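Duvell butcher-block worktop, maple: review after a summer of use

Posted September 24, 2018
Filed under: Workshop, Benches and tops

I bought this top to replace a sheet of painted MDF that had gone soft at the corners. It cost 218 pounds from Itberg, with delivery on top. I've had it since the spring and it has been used most days, mainly for sorting, small repairs and packing up parts. This review covers the top only. Duvell sells legs as well but I didn't buy them.

Delivery and unpacking

It came flat in a long cardboard box with foam corners. One corner of the box had been crushed but the wood inside was fine. There was a sheet of instructions, mostly about oiling, and a small sachet of something to stop damp. No fixings are supplied. The listing does say so, but only near the bottom of the page, so read it before you order.

The top weighs 28 kilos on my bathroom scales. One person can slide it about on a floor but you want a second pair of hands to lift it to bench height.

The wood

It is made of light maple strips glued side by side. The colour varies a bit from strip to strip, less than in the beech one I had years ago. Mine had one strip with a small dark fleck near the end, and I turned that end to the back. The joints were tight all over. I ran a fingernail across them when it arrived and couldn't feel any of them. After the hot weather in July I could feel two, towards the left. They haven't opened up since and a sheet of paper won't go in.

The edges are cut square and barely eased. I took the sharpness off the front one with 200 grit paper before oiling, which took ten minutes. If you lean your forearms on a bench you will want to do the same.

Finish

It is sold unfinished. The instructions ask for three coats of oil on the top and at least one underneath. Do the underneath properly. I used Grakik hard oil because I had a tin open, and it went on without trouble. The first coat soaked in almost at once, the second took overnight and the third was still a little tacky the next evening. The room was cold, so you may do better.

The colour went slightly warmer and then stayed put. It is a matt finish and doesn't throw light back at you, which matters to me when I'm looking for small metal bits. Clips and brackets show up well against it. On the old white surface I was forever patting about for them.

Fitting

I have it in a black aluminium frame, standing on a bare concrete floor. The floor isn't level and the frame took a good deal of fiddling, but that is no fault of the top. Wood this thick takes a screw well. Drill a pilot hole, and go slowly near the ends of the strips. I split a sliver off the underside by being impatient. Leave a little slack in the holes where the top meets the frame, as the wood will move with the seasons.

Anything bolted down to it stays put. I expected the plates to work loose and have only had to nip them up once.

In use

The surface is hard enough for what I do. Plastic bins slide on it easily and leave no marks. I keep a few of the Mathew ones in the middle, along with a shallow tray for whatever is in hand, and they get dragged about all day. A dropped screwdriver made a dent you can find with your thumb. A mug left overnight made a ring, and that came out with a light sand and a dab of oil.

Tape is the one thing to watch. I stuck some down to mark out an area and left it for a fortnight, and it lifted a bit of the oil when it came away. Low-tack tape pulled up the same day has been fine.

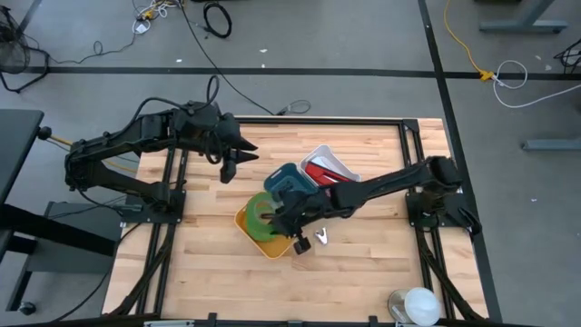

The maple top in its frame, with the yellow tray and bins in the middle.

Cleaning is a damp cloth, wrung out well, then a dry one. Sawdust brushes off. Glue that has set can be picked off with a plastic scraper if you go along the grain. I have put one more coat of oil on the middle since the first three and plan to do the whole top again in October, before the heating goes on.

What I would change

The price is on the high side for something you have to finish yourself. A softer front edge would cost the maker very little. I would also like the note about fixings moved to the top of the listing. The box could do with better corners too, as I have read other buyers' complaints about dents and mine was a near thing.

Compared with the cheaper tops

I looked at a beech top and a bamboo one before choosing. The beech was a good deal cheaper, and for a garage bench that gets paint on it I would have gone that way. The bamboo sample I handled had splintery edges. For a table that gets looked at closely all day I prefer the pale, even maple.

Score: four out of five. One point off for the edges and the fixings. I would buy it again at the same size.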